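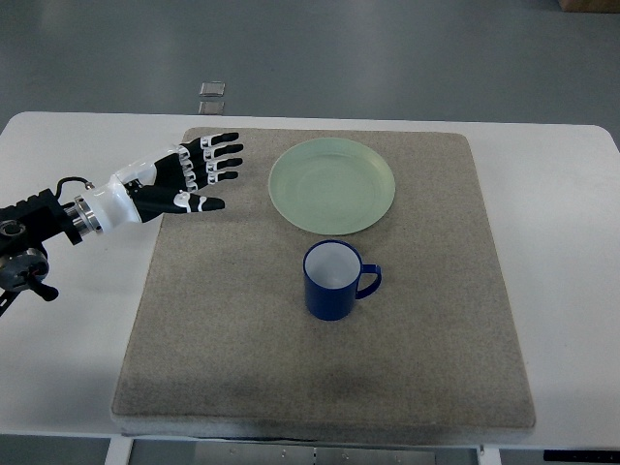
The station stops on mugs and does not restart on its own. Plates are fine. It will do plates all morning if we let it. The trouble starts when there is a plate and a mug on the mat together and the mug is next in the order. The hand goes back to open and flat, palm down, over on the plate side, and stays there until someone clears the fault on the panel. With the pale green plate and the dark blue mug set out the way we have them, handle to the right, we can get it to stop more often than we can get it to go. The panel message is "grip not confirmed, item 2". We clear it, it tries again, same message. After the third try it locks and asks for a supervisor code, and only I have the code on the day shift.

Site: Bowen returns room, Fastumbridge
Equipment: Brukumum tabletop station, right-facing hand
Opened by: Nia Humphreys
Opened: 24/09/2018
Priority asked for: high
Priority set: normal

Background for whoever picks this up. The returns room takes back rental tableware, checks it for chips, and sorts it for the wash. Up to August this was all done by hand by 3 people per shift. Now one person loads the mat, the station moves each piece to the lane, and the other two were moved to inspection and packing. That works on paper. In practice every time the station stops, someone walks back over from inspection, so inspection backs up and the person loading stands there with nothing to do. I have people asking me which job they are supposed to be in. I would like an answer on the fault so I can give them an answer on the other thing.

What we have tried:
Power off, wait, power on.
Wiped the mat and the fingertips.
Swapped the mug for another of the same kind.
Ran plates only. No faults.
Ran mugs only. Faults, but fewer.

Reply from Eleri Vaughan, Fula support

Nia, thanks, that list helps. A few things to check before I send anyone out.

1. Which recipe is loaded? It is on the second screen, top line. It should end in a letter.
2. Did the mugs change at any point after the station was set up?
3. When it faults, does the hand touch the mug first, or does it back off before touching?
4. Does it matter which way the handle faces?

Please leave the supervisor code setting alone for now. I know it is a nuisance, but if it is turned off the station stops saving the third attempt, and that is the one I want to look at.

Reply from Nia Humphreys

1. Ends in C.
2. Yes. The blue ones came in at the end of August. Before that they were plain white and a bit narrower. I did not know that mattered. We were told it would take "standard mugs".
3. Touches it. You can hear it. Then it opens up and goes back.
4. Handle toward the hand is worse. Handle away is a bit better. We have been putting them handle away because of that, but it means the loader has to turn every mug, and when they come in from a big event that is a lot of turning. Before, you just grabbed it however it came.

Also, can I get a second supervisor code? If I am at lunch the room stops. The evening shift has been borrowing mine, which I know they should not do.

Reply from Eleri Vaughan

Recipe C was set up on the white mugs. The hand closes to a set width and then looks for resistance at the fingertips. If the mug is wider than expected, it meets resistance early, reads that as a collision, and opens. So the message on the panel is misleading. It did grip. It gripped too soon and decided something was wrong. I have passed the wording on to the people who write the panel text.

That does not fully explain why it is worse with a plate on the mat. My guess is the approach angle. With a plate down, the arm takes a higher path to stay clear of the rim, and then comes down on the mug with less room to line up. I would like to see that on a log before I say it for certain.

Can you export the log? Second screen, hold the lower button, choose "full", and attach the file here. It may take a while to write.

I have set up a second code. It will show on the panel under your own name, and you can hand it to whoever you choose. Please pick a named person per shift. The log records who cleared what, and it is no use to either of us if everything says Nia.

Reply from Nia Humphreys

Log attached. It took most of my break.

On the named person. I brought it up at the shift change and it did not go over well. The loaders feel that if their name is on the faults, it looks like the faults are theirs. One of them has worked in this room for 8 years and used to train people on chip checking, and now the panel tells her "operator error possible" when a mug does not pick up. I said I would ask whether that line can be taken off. Can it?

Reply from Eleri Vaughan

It can, and I have done it remotely. The message will now say "item not picked, reset and retry". You will need to restart the station once for it to show.

The log only keeps the name of whoever entered the code. It does not score anyone, and there is no report built from it on our side. I cannot speak for what Bowen does with it, so that is one to raise with your own management. If it helps, I can put the first part in a short letter that you could pin up.

From the log: it is the path. With a plate present, the arm is coming in high and the last part of the move is nearly straight down, so a small difference in where the mug was put makes a big difference at the fingers. I have built recipe D with the wider opening and a lower approach from the side. It is on your station now but not active. To switch, go to the second screen, choose D, confirm with the code. Keep C where it is.

Please run it slowly for the first while. There is a speed setting next to the recipe name. Put it at half. Have someone stand at the stop button who is not also loading.

Reply from Nia Humphreys

Running D at half speed. Much better. It picked up mugs with a plate down, handle away, one after another. With the handle facing the hand it still missed now and then. No lockouts.

Yes please to the letter.

One more thing. At half speed the station is slower than a person. I am not complaining, I understand it is for the test, but the inspection table has now got people waiting on it and they have noticed. I had someone go back to sorting by hand on a side bench to keep up, and I would like to keep that bench until this is signed off. Is there any problem with that from your end?

Reply from Eleri Vaughan

No problem at all. Keep the bench. I would keep it after sign-off too, for big returns and for anything the station is not set up for. Keep people away from the arm side of the table while it is running, same as before.

For sign-off I would like a run of 1000 picks at full speed on D, mixed plates and mugs, loaded the way your people would load them on a normal day. Don't turn the handles. I want to see the real thing. If it stops, clear it and carry on, and do not take the bad ones out of the count.

Reply from Nia Humphreys

Done over two shifts. 972 picked first time. All the rest were mugs, and all but one of those went on the second try. The last one locked out and the evening lead cleared it with her own code. She was fine about it. The letter did help, I think. It is up by the panel.

What has changed in the room, for your notes, as you asked on the phone:

The loader no longer turns mugs. They put them down any way up that is the right way up, with space between.

Clearing a fault is now part of the loader's job, so nobody walks over from inspection for it. I showed everyone on both shifts how to do it. It takes about a minute.

The side bench stays. Whoever is on it swaps with the loader at the break -- that came from them, they said loading gets dull and I believe it.

The person who used to train on chip checking is training on it again, at the inspection table, with the two who moved over. We had skipped that when the station went in, and we should not have. Chipped pieces were getting through to packing.

Still open from my side: the mat has gone darker in the lower middle, below where the mug sits. It has not caused a fault that I can see. Do you want it replaced?

Reply from Eleri Vaughan

Good result, and it is within what we agreed for the station. I am marking D as the default and leaving C on there in case the old white mugs come back.

On the mat, if the surface still feels even when you run your hand across it, leave it. If it feels packed down in one spot, mugs will sit at a slight lean and you will see misses creep up. I will add a spare to your next parts order so it is on the shelf.

If new tableware is coming in, even just a new color, send me a few pieces before it goes into use. It is a short job to check them here and I would sooner do it that way around. I have added a line to the setup sheet asking sites to tell us, which it did not say before.

Closing this. It can be reopened from the same page if the misses come back.

Status: closed, fixed by recipe change
Follow-up: spare mat, parts order

Note added by Nia Humphreys after closing

Mat feels even. Leaving it. The buyer says there are new bowls coming and I have told him to send some to Fula first.

Support > Stations > Brukumum > Tickets > Grip faults
Tickets Parts Manuals Contact
12 comments 0 shares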